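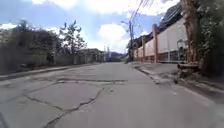
Features > Technology > Machines at Work

6 min read

The Long Way Down the Road

Kallero says its delivery robot learns to drive by being driven. After two days with the people holding the controls, I have some doubts about who is doing the learning.

The operator sits in a plastic chair in a rented room in Lunmont with a game controller in her lap and a cup of tea she keeps forgetting. On the monitor, a concrete road comes toward her at a walking pace. She nudges the left stick a hair to the right, and half a second later the picture drifts to the right. A stretch of cracked slab slides by. She lets out her breath.

"You get used to the delay," she says. "Then you go home and drive your own car and you feel like a genius."

What she is doing is called a demonstration. The robot is a small wheeled thing with a cargo box, built to carry parcels the last stretch from a van to a door, and it doesn't know how to cross a bad piece of road. She does. So she drives it by remote control, every movement of her thumbs is saved next to what the cameras saw at that moment, and a program is later trained to copy her. Do this enough times, Kallero says, and you can take the controller away.

How many times is enough was the question I came with. I asked it of five people and got five answers, one of which was a shrug.

The company has 2617 recorded drives so far, all on roads in and near Lunmont. The longest of them is 2000 meters, from the gate of a shuttered packing yard to the first houses on the other side. It's a good road for the purpose, which is to say it is a terrible road. The concrete has cracked and the slabs have shifted. There is a curb on either side, a long wall or two, plants leaning out where somebody ought to have trimmed them. Engineers love it. One told me, with real affection, that it has "everything that goes wrong, in one place."

I'd put it differently. It has everything that goes wrong on that road.

Whose habits?

The pitch for teaching by demonstration is that you skip the rules. Older machines had to be told what a crack was, how wide was too wide, and what to do about it. Somebody wrote all that down, somebody else found the case that had been left out, and they went around again for years. Copying a person gets you past that. People are good at roads. They don't need a definition of a crack to steer around one.

Fair enough. But people also have habits, and the recordings are full of them.

I sat with the drives from one afternoon, four operators on the same stretch. The first swung wide of every dark line in the pavement, including a couple that turned out, when we slowed the recording down, to be stains. The second took the cracks straight on and let the wheels deal with it. The third stopped before each one, for no reason he could give me, and then crept over. The fourth kept so close to the curb that I started leaning away from the screen.

All four got to the end, and all four went into the pile as good examples. So what is the robot supposed to take from that? Average the first driver with the second and you get something that half-swerves around a crack and catches it with one wheel. The engineers know this. They have a name for it and several papers about it, and they say newer training methods can hold on to more than one way of doing a thing. I believe them, up to a point. I also watched the trained version roll up to a long sunken patch, wag left, wag right, and stop dead.

"It's thinking," said the man beside me. It stayed there until somebody picked up the controller.

Drives that never make the pile

A company called Rivero makes the control stations, and it supplied the one I was allowed to try. The setup is simple to the point of being homely: a monitor, a controller, a pedal on the floor that has to be held down or the robot halts. Lift your foot and everything stops. I lifted my foot a lot.

They gave me 15 minutes. Driving through a camera is harder than it sounds, mostly because the picture is flat. A crack you could lose a shoe in and a crack you could cover with tape look much the same until you are on top of them. Shadows are worse. There is no feeling in your seat or hands to tell you that a wheel has dropped, so you find out when the horizon tilts. I went over one slab edge at an angle, got stuck, backed up, and got stuck again.

My drives were thrown away, quite rightly. Yet that set me wondering what else gets thrown away. On the first morning I was there, 15 drives were marked as failed and dropped before lunch. Some had lost the video link. In others the operator had hit the curb, or wandered, or sneezed. A clean set of examples, the thinking goes, makes a clean driver.

The trouble is that a robot raised only on clean drives has never seen a mess, and so has never seen anybody get out of one. When it ends up a foot off line, it is in a place its teachers were never in. It makes a small mistake, which puts it somewhere stranger, which leads to a bigger one. This is an old problem in the field, decades old, and the usual cure is to have people step in mid-drive and record the rescue. Kallero does that now. It didn't for most of its first season, and most of the pile dates from then.

Counting the chairs

The claim that interests investors is about labor. One van, several robots, no walkers. The claim I could check was a smaller one: how many people does it take today?

On a normal shift there was an operator at the controls, a second operator waiting to relieve the first, a technician watching the link, and a person on foot following the robot in a safety vest with a stop button on a cord. That is four people to move one box down one street. Everyone agrees this is temporary. It has been temporary for three years.

Bansal, a smaller outfit that started on the same kind of work a year earlier, has quietly quit saying that its machines will drive themselves. It now sells remote driving as the product, with operators who take over at the hard spots and leave the easy stretches to the software. I asked one of its managers if that was a retreat. He said it was a business. The margins are thin, the operators are paid by the shift, and when the connection goes the robot sits on the sidewalk with its light blinking until someone walks out and gets it.

I found that easier to like than the grander version. It says plainly where the person is. In the Kallero version the person is always about to leave the room, and the pay reflects it. The operators I spoke with earn a little more than a store clerk would. They were careful and patient, and a couple of them were wonderful to watch. None had been told what would happen to the job once the robot had learned it. One said she assumed there would be another town.

There might have to be. A test on a smooth new street across the river, planned for October, is already being talked about in cautious terms. You would think smooth would be easier. But the recordings come from broken concrete, and the program has picked up on broken concrete in ways that are hard to see from outside. In early trials on fresh asphalt it slowed down over the painted lines, the way my first operator had slowed for stains.

The company's answer is more drives, on more roads, in more kinds of light. It may be the right answer. Almost everything in this field has been fixed, so far as it has been fixed, by piling on examples. What I couldn't get was any sense of where the pile ends. Every road has its own trouble, and roads change: a patch gets laid, a block of rubble turns up at the side, a hedge grows out over the walk. People handle those without a demonstration.

On my last afternoon I walked the stretch myself, behind the robot, next to the woman with the stop button. It was under its own control for that run. It did the first half well, better than I had, holding a steady line and easing over the joints. Then it came to a place where the slabs had broken up badly and it slowed, and she moved her thumb onto the button, and back in the rented room somebody put down a cup and picked up the controller.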